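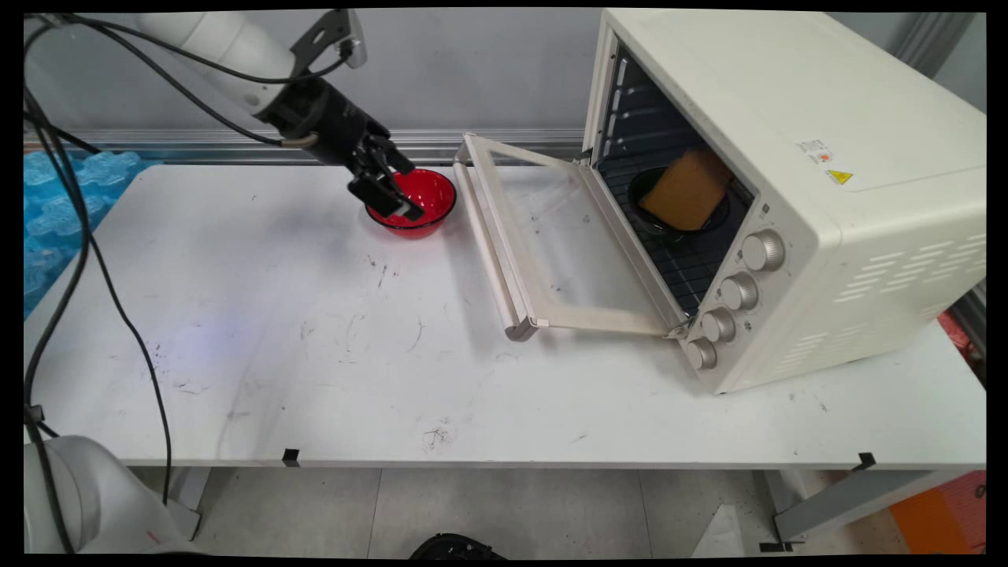 Moving the house off the old 3G router

Last updated: October

The carrier finally switched off 3G on the mast above Gundoston, so the router I had been using as a backup line stopped connecting. I had put off replacing it for two years. It only had to carry email and the heating controls when the cable went down, and it did that fine.

I bought a Lurner 4G unit to take its place. Setup took most of an evening. The SIM went in and registered, but there was no data until I typed the APN in by hand. The one it picked for itself belonged to a different plan. If yours shows full bars and loads nothing, check that first.

Speeds by the upstairs window came out at 17 Mbps down and 7 up. Downstairs, behind the chimney wall, it dropped in and out, so the router lives upstairs now with a long cable to the switch. I locked it to the lower band and it has held on since then, a bit slower at busy times. Latency is better than on the old one, enough that voice calls work without people talking over each other.

I looked at 5G too. Banditz sells a router for 248 and the Lurner was 109. The coverage map puts the edge of 5G at the Ateş bakery, well down the hill from me, and my phone agrees with the map. Paying more than double for a radio I can't use made no sense.

One thing is still open. The failover switches to 4G in under a minute when the cable drops, but going back takes much longer, and the log doesn't say why. I have turned the check interval down and will see what it does at the next outage.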